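How to introduce a robot to a shared kitchen crew (without everybody hating it)

I look after operations at Dilden, where we cook, pack and send out meals from one fairly cramped site. Last August we started handing part of our cutlery and utensil sorting over to a machine, and since then I've had a stack of messages from other small outfits asking how we went about it. So I've finally sat down and written it up! It's long, sorry. Grab a coffee.

A quick word on the job itself. Everything that gets used has to go back into a caddy in the right compartment, and the machine learns that from people doing it with hand-held grippers, over and over, at an ordinary counter.

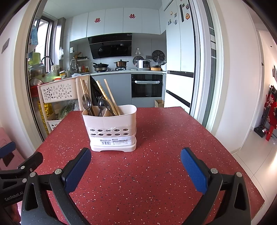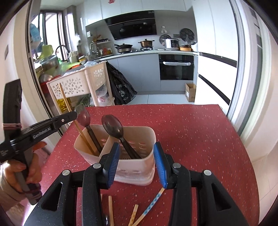
Step 1. Watch the job before you buy anything

I mean properly watch it. I'd been in the business for years and I thought sorting was one task. It's more like 5, and the people doing it switch between them without thinking: picking, turning a thing the right way up, checking it's clean, deciding where it goes, and putting aside whatever shouldn't go back at all. Our robot does the picking, turning and placing. The checking is still a person's job, and I can't see that changing any time soon.

Write down what people do with their hands and also what they do with their eyes. Then show them the list and let them fix it. Mine came back covered in pen.

Step 2. Tell everyone early, including the bit they won't like

I stuffed this up. I waited until the contract with Staleck was signed before I said a word, thinking I'd have all the answers by then. What I had was a room full of people who'd already heard a worse version from the delivery drivers. If I had my time again I'd call a meeting at the "we're thinking about it" stage, and I'd bring the actual numbers: which shifts, how many hours, who gets moved and who doesn't. In our case no one lost hours, but the late sorting shift went from two people to one, and the second person moved over to packing. Put that in writing. People remember the vague answer for much longer than the bad one.

Step 3. Get your own people to do the demonstrations

You can pay to have demonstrations collected for you, and for some things that's probably fine. We did ours in-house with anyone who wanted a go, paid at the normal rate, and it was the best decision in the whole project. The person who has sorted spoons for years has little habits (a turn of the wrist, a nudge against the side of the caddy) that a newcomer just doesn't have, and you want those in the data.

Some practical settings that worked for us:

Keep sessions to 46 minutes, then stop. That odd number is simply how our break roster falls, but past it everyone gets sloppy.

Swap hands and swap people. If one person does the lot, the robot ends up with that person's quirks.

Mix up the utensils. Long chopsticks, short spoons, metal, plastic, wood, a spatula or two. Start with them in different positions each time, and don't tidy up between goes so that everything is neatly lined up, as that never happens on a real shift.

Leave the kitchen looking like a kitchen. We wasted a week on a lovely clean bench with nothing behind it, and the first version got terribly confused as soon as someone put a rice cooker down nearby.

We aimed for 300 good runs before training anything. You'll record plenty more than that, because a fair few will be rubbish. Chuck those out the same day while you can still remember what went wrong.

Step 4. Give knives their own rule

Our rule is that knives don't go in the robot's pile. Full stop. They're handled by a person, at a separate station, and the machine is set to pause and flash if it thinks it's seen one. It's wrong fairly often (a shiny butter spreader will set it off) and I'm completely happy with that.

Step 5. Sort out who's in charge of it on shift

The software we schedule with is Jemex, and I added "robot lead" as a proper role with a small loading on the pay. Whoever has it can stop the machine for any reason and doesn't need to explain themselves to me afterwards. For the first 7 weeks we had two leads on together, which felt extravagant, but it meant there was always someone to ask.

Please don't just tack it onto the job of whoever happens to be standing closest. Clearing a jam, wiping down the finger pads and refilling the tray is real work, and it eats into the time you thought you were saving.

Step 6. Check in, and keep checking in

What did it change for us? Sore wrists, for one. Two of the crew told me that was the main thing they'd noticed. There's less rushing at the end of the night too. On the other side, the sorting bench used to be where everyone had a yarn, and with one person there it's gone pretty quiet. I hadn't thought about that at all! We've since moved the label printing beside it so there's a bit of company.

Our sister site, Ccori, started later and did things in a different order, with the demonstrations first and the roster changes well after. They reckon it was calmer. If you've got the time to spread it out like that, I'd probably copy them instead of us.

A few odds and ends I couldn't fit anywhere else:

Order spare pads for the grippers before you need them.

Label your caddies underneath, where the label won't get scrubbed off.

If you change caddy, expect to do more demonstrations. We switched to a slightly taller one and had to go back for another round.

Keep a notebook next to the machine, a paper one. Ours has a column for the time and a column for what happened, and it's the first thing I read at 6 in the morning.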